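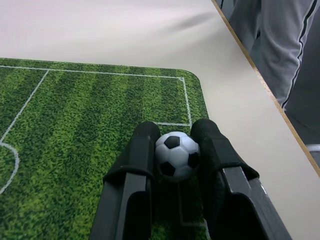 June, notebook, overtone vocals – Pluda session 9

Started 10:15. Present: Oriana (voice), Ulises (voice and shruti box), me on the desk. Fermín came in after lunch.

Carrying on with the long drone piece from last time. Plan was to get one full take with both voices on the same fundamental, then a second with Oriana a fifth up. Fundamental is the D just below 148 Hz. We checked it against the tuner before the first take and again at noon, and the shruti box had gone flat by a few cents as the room warmed. Ulises retuned the two reeds that were worst. The low A still buzzes if the bellows are pushed hard, so he is leaving it closed for now.

Take 1: stopped at four minutes. Oriana lost the seventh harmonic and didn't want to go on.
Take 2: complete. Good first half. Breathing is audible on the left channel from about the middle.
Take 3: complete, better blend, but the two of them breathe at the same moment twice and the drone drops out under the melody. Needs fixing in the singing. I don't want to patch it with an edit.
Take 4: not recorded, my fault, track 2 wasn't armed.

Talked about the breathing over coffee. Ulises suggested a written cue sheet, with his breaths marked against hers. Oriana would prefer to do it by ear. We agreed to try the sheet for one session and see. Zulema used something like it with her choir, so I will ask her for a copy before I start drawing one up.

Mics: moved the pair back to almost 2 m and raised them above mouth height. Less spit noise, and the upper harmonics come through more evenly. There is a bump near 2,000 Hz on Ulises's voice when he narrows the vowel. I cut it by 3 dB on playback and the whistle tone went thin, so I took the cut out again. Leave it flat for tracking.

Afternoon: Fermín played the frame drum under take 3 on headphones, just as a sketch. Slow pulse, no accents. Oriana liked it, Ulises thinks it pins the piece down too much. I kept the drum on its own track (folder Espinoza, file drum_sketch). At the very least it is useful for finding our place.

Length is a question. Take 3 runs 360 seconds and the Clirkden program slot is five minutes, including walking on. Either the opening drone gets shorter or we drop the second verse. Mogens Hviid wants an answer before he sends the program to print.

To do
– ask Zulema for the breath sheet
– new reed for the low A, or file the old one
– rough mix of takes 2 and 3, no reverb, to everyone
– write to Mogens about the length
– label the cables on the second snake, channel 5 is crackling again

Packed up 17:40. Oriana's voice was tired by then, so next time we sing in the morning only and do the listening after lunch.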